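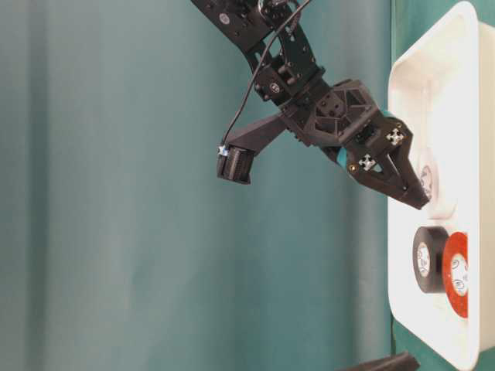
The kettle goes on at the Obi Netball Club long before the first whistle, and on a raw November morning you can smell the toast from the car park. I'd come to watch the over-forties train and ended up staying until the lights were switched off, which seems to happen to most people who wander in.

Ghazala Bhutto started the group with nine players and a borrowed set of bibs. She had not touched a ball since school and was, she says cheerfully, dreadful. These days there are 64 on the list, the eldest of them well past 60, and the waiting list lives on the back of an old fixture card. 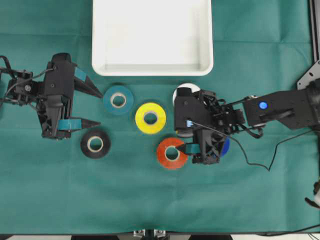
Do you need to have played before?

Most of the women hadn't, or not for thirty-odd years, and the first few sessions are spent on catching, footwork and getting your breath back.

The matches are another thing altogether. I watched a friendly against Zestness that finished 21 all, and the goal defence (a retired midwife, and a lovely woman over a cup of tea) did not smile once until it was over.

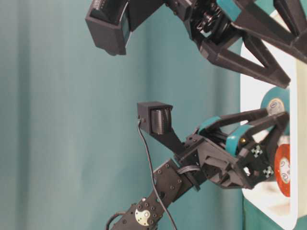
Afterwards both sides piled into the clubroom for soup, and the arguing about a late footwork call went on well past the second helping. Ghazala let them get on with it. She was already fretting over lifts for the away game at Tunetero, and whether the minibus would start.

More from Club Life
Bowls under the floodlights at Rudix
Learning to swim at fifty
A good word for the scorers

Contact us | © Club Life magazine | Back to top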